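Narell Help Community
Products > Davulico adaptive gripper kit > Before you buy

Is the Davulico kit worth it for pulling drives and parts out of old desktops?

Asked in February
Tags: davulico, gripper, fixtures, teardown, UR arms

We are a small computer refurbishing shop. About 260 desktops come through in a normal month, mostly business towers from office cleanouts. For every one of them somebody takes off the side panel, pulls the hard drive in its carrier, takes out the memory, and on the scrap units pulls the processor too. It is dull work and it's hard on the hands, and I have been asked to look at whether one arm could do part of it.

We already own a Universal Robots arm. It came with a packing cell we bought out and it has been sitting for most of a year. So the arm is paid for, and what I need is everything that goes on the end of it and under it.

The Davulico kit from Narell looks like the closest thing to what I want. As I read the listing you get the two-finger gripper, the depth camera and its bracket, the mounting plates, and the files to print your own parts fixture. There is an add-on called Drukden that is supposed to handle the teaching side, so you show it a pick a number of times and it works out the rest. I can't tell from the listing whether Drukden is a one-time purchase or a yearly thing.

What we had in mind is the tower on its side on a rail table with the panel already off, and a printed tray on the left for the parts. Drive standing up in a slot at the back of the tray, processor in a small square pocket, memory in a long slot below that.

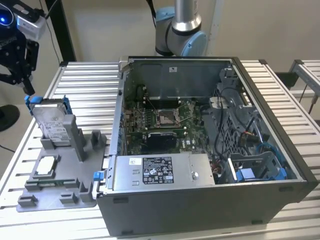 Hà: Before the gripper, look at the tray. If you want the drive standing up then you need posts or walls on both sides of it, and they have to be tall enough to hold it but not so tall the fingers hit them on the way in. That took me longer to get right than anything in the kit did.

Asker: Thanks, noted. I had been thinking of the tray as the easy part.

My questions, so they are all in one place:

1. Can the fingers get hold of a drive in a plastic carrier without popping the carrier loose from the drive?
2. Is it any good for processors and memory, or is it a drives-only tool?
3. How long from opening the box to doing something useful?
4. Does it hold up, or am I going to be buying fingers every few weeks?
5. What does Drukden cost after the first year?

The quote I have is about five times what I expected to spend, so I would like to hear from people who have run one and aren't selling it.

3 answers

Answer 1 (marked as accepted)

We have run a Davulico for seven months on nearly the same job. I paid for it out of our own budget and I don't get anything from Narell. Taking your questions in order.

Drives in carriers: yes, this is what it does best. The fingers close on the sides of the carrier and it stays put. The one thing I would tell you is to turn the grip force down from where it is set when it ships. The default is meant for metal parts. A plastic carrier flexes, and if you squeeze it hard in the middle the rails bow in and the pins on the side come out of the screw holes in the drive. After I dropped the force I stopped having that problem. Grip near the end, where the plastic is stiffer, and keep the fingers off the board on the underside of the drive. We have it turn the drive so the camera can see the connector before it sets it down, and that is how it knows which way around the thing is.

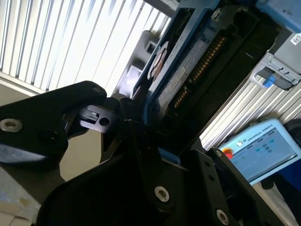 Drive and carrier held in the gripper, board side out, with the teach pendant to the right.

Releasing the drive from the bay is a separate job from lifting it. On some towers the carrier has tabs you squeeze and slide, and the gripper can do both in one motion. On others there is a latch on the cage that has to be worked first, and then you are pressing with one fingertip, backing off, and coming in again for the carrier. It can be taught but it's two picks and you should count it as two when you work out your times. Cables are the same story. We unplug the power and data cables by hand when the panel comes off and I have no plans to change that. Black cable in a black tangle is about the worst thing you can show to a depth camera.

Processors and memory: memory is fine going into the tray and not so good coming out of the board. The clips at the ends of the slots have to be opened first and the fingers are wide for that. We open the clips by hand. The processor I would leave alone to begin with. You have to swing the lever, open the frame, and lift the chip straight up by its edges, and if you have the older kind with pads in the chip and pins in the socket then one bad lift costs you the board. On scrap boards who cares. On anything you mean to sell, do it by hand.

Time to set up: the listing says a day. The hardware did go on in a day, and really the bolting up was done before lunch. Calibrating the camera took most of another. Then we spent two weeks teaching picks and printing the tray over again. We have 300 taught picks saved now across the tower models we see most. A new model of a make it already knows takes an afternoon. A new make takes longer.

Wear: the finger pads are the part that goes. I changed ours at 3,000 cycles, and they could have gone further but the grip had started to slip on the smoother carriers. They are held with ordinary hex screws and the change is quick. Check the screws on the body while you have the wrench out. Two of mine had backed out a little by then and I put thread locker on all of them. Nothing else has worn that I can find.

Drukden: yearly. The first year was included in our price. I haven't had the renewal quote yet. The picks you have already taught keep running if you don't renew, according to the license page, but you can't add new ones. Get that in writing for your own order.

Would I buy it again? For drives alone, yes, at your volume. If your main reason were processors I would say no.

Comment: Does the camera mind sunlight? Our bench is next to a window.

Reply from the answerer: It can. Strong light coming from behind the part gives you holes in the depth data. Try closing the blinds, and if that isn't enough turn the table so the camera looks away from the window. Do the calibration at the time of day you will be running it.

Answer 2

Too expensive. You can get a plain parallel gripper for a lot less and print long fingers for it. I did that and it works fine for drives. You don't need the camera if you put the tower in the same place every time.

Comment: This is true if all your towers are the same model. Ours aren't, and I tried it this way first. A small change in the bay position and the fingers come down on the edge of the cage.

Comment: What are the fingers printed in? Mine cracked at the screw holes.

Answer 3

I can only speak to the table and fixture part. We use the slotted aluminum rail tables too and they are good for this because you can bolt stops anywhere. Put a stop on two sides of the tower so that whoever loads it pushes it into the corner. A tower on its side will slide when the arm pulls on a tight carrier, and then every pick after that is off.

For the tray:

Print it flat, with the upright posts as separate pieces that you screw on. When a post breaks you reprint the post.

Make the memory slot longer than you think you need. Modules with heat spreaders are thicker as well, so leave room on the sides too.

The pocket for the processor should have a notch on one side for a finger or a pick tool. Without it you will be turning the tray upside down to get the chip out.

Chamfer every top edge.

The tray file that ships with the Davulico kit has none of the above, or the one I got didn't. They may have updated it. Check the date on the download page.

Asker: Thank you all. I'm going to ask Narell for a trial unit and limit it to drives. Will post times when I have them. If anyone has the renewal price for Drukden I would still like to know it.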